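Monday nights, Drirulgate and the world's slowest dragon

So we finally finished the Drirulgate campaign! If you've been reading since the winter you'll know I've been going on about this game for months, and I promise this is the last long post about it (probably – Triin is already muttering about the expansion).

For anyone new, Drirulgate is a co-operative dungeon game for two to four players. You get a big fat story book, a deck of 300 cards that you're not allowed to look through, and a map that grows as you explore. We've been playing it on Mondays at Triin Mets's flat, because she has the good chairs and I have a cat who eats dice. Ilze Kivi joined us in chapter 2, after our original healer moved away, and took to it so quickly that she was telling me the rules for poison by her second session. I'd been getting poison wrong the whole time. Sorry, everyone.

The last chapter took us two evenings. The first one was a disaster. You start outside Lasgate, which is the walled city you've been hearing about since the opening page, and you have 20 turns to get through the gate, find the bell tower and wake the dragon. WAKE it, mind you. Nine chapters of tiptoeing past the thing and then you have to go and ring a bell in its ear. We spent six turns arguing about whether to buy rope.

We did not buy rope. We needed rope.

Anyway, back to the start for attempt number two, and this time Ilze had a plan drawn up on the back of an envelope. She went over the wall with the thief, I took the knight round by the river, and Triin kept the guards busy with her bard, who has a card called Terrible Ballad that we'd all laughed at when she picked it. It's brilliant. Every guard within three spaces has to walk away from you. She played it four times and I think she'd have happily played it another ten.
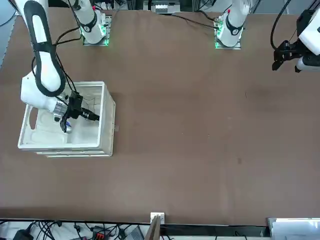 White crate on the table, gripper reaching in.

The final fight is where I have my one proper moan. The dragon moves at the end of every round, but only one space, and it takes three rounds to turn round. I understand it's old and has been asleep for centuries, but we ended up just jogging in circles behind it, poking it in the tail. It had loads of health left and no way of reaching us, so the last hour was mostly rolling dice and eating crisps. I'd read on a forum that four players get a much harder version with the hatchlings added in, so maybe it's a player count thing. With three I'd say use the hatchlings anyway.

The ending though! I won't spoil it. I'll only say that if you were kind to the ferryman back in chapter four you should keep his token, and if you weren't kind to the ferryman then I don't know what to tell you. Triin went very quiet and then said she had something in her eye.

A few bits people asked about in the comments last time:

Yes, you can save halfway through a chapter. The book says not to, but we just took a picture of the map on Triin's phone and set it all up again the next week. It was fine.

No, I haven't painted the figures. I did the knight, badly, and his face put me off doing the rest.

Sleeves – I'd sleeve the item cards and leave the others. The items get shuffled constantly and ours are already fluffy at the corners.

Next up is Arport, a trading game where you run a harbour and try to stop everyone else's ships getting in. Ilze's had it on her shelf since July and has never got it to the table. She says it's mean. I've had a quick flick through the rules and there's a whole page on bribing the harbour master, so I'm quite looking forward to it. Triin has already claimed yellow, and I'll be blue as usual.

I've also got my eye on Kļaviņa, the little tile game with the maple leaves, if anyone has played it with two and can tell me whether it works. Leave me a comment!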